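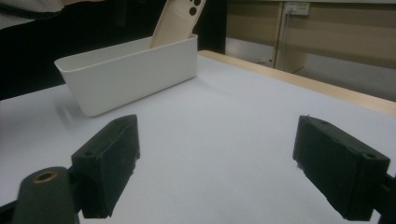

A shared workshop in Besberg has finished the first working version of a hand-held gripper, a tool that a person carries and uses to pick things up so that the movements can later be copied by a robot arm. The two fingers are black blocks with a rough surface, set so that their flat faces point in towards each other, and the test object on the white table is a beige phone case standing up in a white plastic bin. The group behind the work has been using the bin and the phone case as its standard task since April. A person brings the gripper to the bin, closes it on the case, lifts the case clear and lays it on the table.

The workshop, known locally as the Dremier after the street it stands on, is open to members three evenings a week. It has a laser cutter, two printers and a long bench for electronics, and most of what is made there is furniture repair and bicycle parts. The gripper is the first robot project to get as far as regular testing. An earlier attempt at a wheeled cart was given up when the motors proved too weak for the frame.

The build has cost 916 euros so far, paid for out of members' own pockets and a small grant of 300 euros from the workshop's project fund. The largest single cost was the camera and its lens. The printed parts were cheap by comparison, although a good many of them were thrown away. The fingers have been through 10 versions. The first ones were smooth and narrow, and flat objects turned in them as soon as they were lifted. Later ones were softer and held well, but bent outwards under a heavier load and had to be replaced after a few evenings.

The present fingers are thicker and stiffer. They are fixed with screws, so a pair can be taken off and another fitted in a few minutes without touching the rest of the tool. Brass threaded inserts are used where screws go in and out often. The earlier mounts had threads cut straight into the plastic, and these wore out so quickly that the group was printing a new mount nearly every week.

Drawings for the tool are being shared under the name Arkel. The name covers the handle, the mounts, the fingers and the small program that saves the recordings. The files are free to download and change, and the group asks only that improvements to the mounts are sent back. A parts list is included with the drawings, along with notes on print settings. Builders are told to print the mounts lying on their side, as the upright ones split along the layers.

A second workshop, in the town of Bukhari, has already built a copy from the drawings. Its members reported that the handle was too thick for smaller hands and that the trigger needed a stronger spring. Both points have been taken up. The next set of drawings will have two sizes of handle, and the spring has been changed for one that can be bought from an ordinary hardware shop.

Recording takes place on Tuesday evenings, when the main room is quiet. Each attempt lasts a few seconds. The person holding the tool is asked to work at a steady pace and to start from a different spot each time, and the bin is turned or moved between attempts. Attempts in which the object is dropped are kept as well – they are marked in the file and can be left out later.

The phone case was chosen after trials with cups, sponges and a wooden spoon. It is light and does no damage if it falls, and its thin edge makes it harder to hold than it looks. It also has to be lifted straight up before it can be moved sideways, or it catches on the rim of the bin. Members who were new to the tool tended to move sideways too soon, and the instructions on the wall by the bench now mention this.

The robot arm that is to use the recordings is not yet complete. It is being put together on the long bench from a second-hand kit, with new bearings in the shoulder and a base cut from plywood. The same pair of fingers will be fitted to the end of it, so that what the camera records from the hand tool matches what it records from the arm as closely as possible. The base has been finished and the shoulder moves under power, but the wrist still has too much play in it. A replacement gear has been ordered.

The group has set itself 3 tasks for the arm once it is running. The phone case is the first. The second is to put a sponge back in a tray, and the third is to sort screws by length into jars, a job that members have asked for more than any other. No date has been given for the third task, and the fingers as they stand are too broad to pick up a single screw from a flat surface. A narrower pair has been drawn and will be printed once the arm has managed the first two.

The hand tool can be tried out at the Dremier on any open evening. Visitors do not need to be members, but children must come with an adult. The group is also looking for the loan of a bench power supply – anyone with one to spare can leave a note at the front desk.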